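A visit to the Samden demonstration room in Tronavcombe
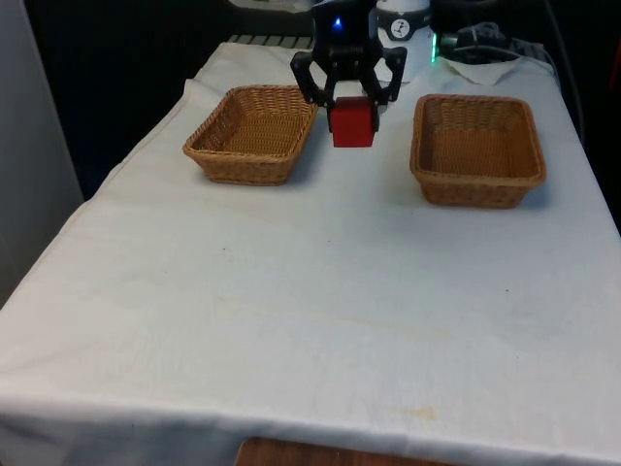
The gripper of the Komora kit with the red cube, between the two baskets.

In March I went to see the Komora kit, which Samden rents and sells to small workshops and training centers. Our own workshop packs small parts for other firms, and for a long time we have discussed if one arm could do the most boring part of the sorting. I had read the brochure two times, but a brochure does not answer my kind of questions, so I wrote to them and asked for a visit.

From the station in Tronavcombe it is bus 80 and then a short walk along the canal. The entrance is not easy to find. You must go past the tire shop and ring at the second door, where the sign is still from the firm Castillo, who had the building before. I arrived at 9:30 and I was a little early.

Mohammed-Awal Agbeko received me. He is responsible for the demonstrations and also for the first days of training at the customer, so he knows what goes wrong later. I liked that he did not begin with slides. He gave me coffee, asked what our parts weigh and how we store them, and then we went directly to the table.

The task was simple. A small red cube must go from one wicker basket to the other one and back. I had expected plastic boxes, such as we have at work, but Mr. Agbeko prefers baskets for the first lesson. The rim is thick and the weave is uneven, and a beginner learns quickly to lift high enough before he moves sideways. He teaches the positions by hand: you guide the arm to a place, you press a button, you guide it to the next place. After this the program is a list on the screen, and you can change the order or the speed.

I was allowed to try it myself. My first program had five positions and it was bad. I had put the approach point too low, and the finger touched the rim of the basket. The arm stopped at once and showed a message, which I think was clear also for a person without technical education. I raised the point, ran it again at low speed, and it went well. From the start of my lesson until the program worked it took 18 minutes, with many questions from me in between.

The fingers of the gripper are curved like claws. They hold the cube at its upper sides, and for a cube this is good. I asked about flat parts, for example washers, because we have many of them. Mr. Agbeko said that these fingers are not suitable for that and I should plan for a suction tool, which costs extra. I was glad for a direct answer.

Now the prices, which I wrote down as they were told to me. The rental is 1738 per month with one day of training included. A set of other fingers is 118. If you wish for a second training course for up to four persons, with a visit after some weeks, you pay 3606, and travel is included in this. The purchase price they give only in a written offer, and I am still waiting for ours.

Some points I did not like so much. The manual exists in a printed version, but the chapter about the gripper settings is older than the software, and two menu names were different from what I saw on the screen. The force of the grip is set in steps and not freely. For the cube this makes no difference, for our thin plastic caps it can be a problem. I have promised to send a bag of caps so that they can test them. Also the cables at the back of the table need more space than I had imagined from the brochure, and our tables are narrow. I must measure again.

The service telephone is open from 8:00 until 16:00. For a workshop with a late shift, as we have it, this is too short. Mr. Agbeko wrote it down, but he made no promise.

At noon we ate soup in the canteen next door, and I showed him photos of our packing line. He thinks that one station is possible with the rented kit and that the second one, with the washers, should wait. I have proposed to my manager that we rent for two months, beginning with the caps if the test is good. The bag goes to the post tomorrow.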